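Progress report to the Llorente Fund
Second period of the Flallham respite house
4/4/26

Dear all at the Fund,

Please find our report for the second period of the grant. We have followed the headings you sent us, but we put the money at the end, as we did the last time, so that the numbers come after the work which they paid for.

What we said we would do

In the application we promised to open a small house in Flallham where families who care for a disabled or very ill child can leave the child for one or two nights and sleep. We said the house would have six beds. We said also that we would train our night staff before opening, agree a referral route with the district nurses, and keep the price for families at zero in the first year.

What is done

The house is open. The first families came in February, later than planned. The delay was caused by the fire doors, which were delivered in the wrong width and had to be ordered again. During the waiting we moved the staff training forward, so the time was not lost completely, but we paid rent for a building that we could not use, and this is visible in the figures.

Four of the beds are in use now. The other two are in the room at the back of the house, on the garden side, where the damp came back after the heavy rain. The landlord has accepted that the repair is his duty. He has not yet given us a date. We write to him every week and we keep copies of the letters, which we can send if you wish to see them.

The training for night staff was given by Grarkelar, the same provider who trained our day team. All night staff have finished the part on medicines and the part on moving and lifting. The part on epilepsy must be repeated for those who joined late. We were satisfied with the trainer but less with the written material, which is long and uses many terms that our staff did not know. We are preparing a shorter version in plain language, and Grarkelar has agreed to check it for mistakes.

The bedrooms

In the application we wrote that the rooms should look like rooms in a home and that we would ask the children what they like. This part of the work was small in money, but it took many conversations. The younger children asked for strong colours and for cartoons. The older ones did not want to be treated as small children, and one told us very clearly that grey is also a colour. So we stopped the plan to buy the same bedding for every room, and we buy now in different patterns, and the child chooses on arrival.

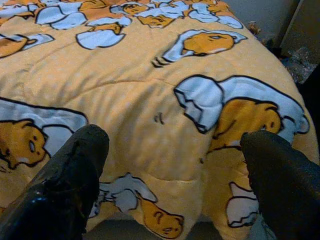 Some parents were worried at the beginning that a choice would make the first evening longer. In our experience it gives the child something to decide in a place where many things are decided by adults, and the staff use these minutes to talk about the night: which light stays on, is the door open or closed, who comes if they call. We have added these questions to the arrival form.

The laundry is heavier than we calculated. Every child gets fresh bedding, and with some children it has to be changed also in the night. We bought one washing machine of household type and this was a mistake. It runs the whole day. We ask you in the last section for permission to move a part of the money to solve it.

Referrals

The referral route works, but slowly. A district nurse fills in the form, our coordinator telephones the family, and then there is a visit at home before the first stay. The home visit is the step that takes the longest time, and it is also the step that families value most. We do not want to shorten it. What we can shorten is the form. It asks for the same information in two places, and the nurses have complained about it with good reason. The new form will be ready in the next period.

We notice also that some families say yes on the telephone and then cancel the day before. At first we understood this as a problem of organisation. After speaking with them we think it is mostly fear and a bad feeling about leaving the child. We now offer an afternoon visit without a night, where the parent stays in the house and drinks coffee with us. Several families who had cancelled have used this offer and booked again.

Transport

Transport is arranged with Wurkance, who have a vehicle with a lift. The drivers are kind and they come on time. The difficulty is Sunday, when the vehicle is not available and the families have to collect the children themselves. For those without a car we have paid taxis from the reserve. This cannot continue for a full year, and we are speaking with Wurkance about a Sunday hour, even if it is only one journey in the late afternoon.

What did not go well

We would like to be open about three points. The opening was late, as described. The back room is not in use. And we have lost one night worker, who found the hours too hard together with her family life. We have changed the rota after this – no person now works more than two nights in one week – but the position is still empty and the others are covering it. If we do not find someone soon, we will have to close on some nights, and we would tell you before doing that.

Money

We have spent 100 per cent of the amount planned for furniture and equipment, and nothing more is expected in that line apart from the laundry. Staff costs are lower than planned because of the late opening. Rent is as planned. Taxis were not in the budget and are shown separately in the attached table.

We ask for your agreement to move a part of the unspent staff money to the equipment line, for one washing machine of the larger type and one dryer. We have collected two offers and attach both. The cheaper one does not include installation, so the real difference between them is small, and we prefer the second.

Next period

Until the next report we plan to bring the back room into use, to fill the empty night position, to finish the epilepsy training and to introduce the shorter referral form. We would also be very glad to receive a visit from the Fund. Weekday mornings are the quietest time, and the coordinator can show you the house before the children arrive. Please give us one week of notice, so that we can inform the families.

With kind regards,
The team of the Flallham respite house

Attachments: budget table, two offers for laundry equipment, current arrival form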